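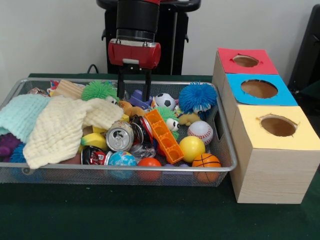 Mixed toys, balls, cans and cloths in the long tray, with three wooden boxes to the right.

Valldale Toy and Household Reuse Library
Progress report to the Clelus Fund, period ending February

Dear colleagues,

In this period we lent 3,339 items to families in Valldale and the villages near it. The library now has 656 registered households. Our target in the grant agreement was 600, so this part is reached before the planned time.

Lending
Toys for children under school age continue to be the most requested. Board games are borrowed less than we expected, and many come back with pieces missing. From January we ask the parents to count the pieces together with us at the desk. It takes more time, but the complaints have become fewer.

Opening hours
The Falcão branch is now open until 7 p.m. two evenings in the week. Parents who work in the cannery had asked for this several times. The first weeks were slow, and I was a little worried, but after the school sent home our leaflet the evenings became busy.

Repairs
We held three repair evenings. The one for sewing was full and we had to send some people home, for which we are sorry. The one for small electrical items was postponed once, when our instructor was ill. The agreement with Clometti for spare wheels and screws is signed, but the first delivery came with the wrong size and was returned. We are still waiting for the second.

Difficulties
The storage room has humidity on the north wall. The owner of the building promised to treat it in the spring. Until then we keep all books and puzzles upstairs, and the stairs are steep for our older helpers.

Budget
Spending is within the plan, except for heating. I ask your permission to move the unused part of the printing line to cover this difference. The table of costs follows separately.

Next period
We will start the lending of baby equipment, after the safety checklist is approved by your office.

With kind regards,
Idalina Figueiredo
Project coordinator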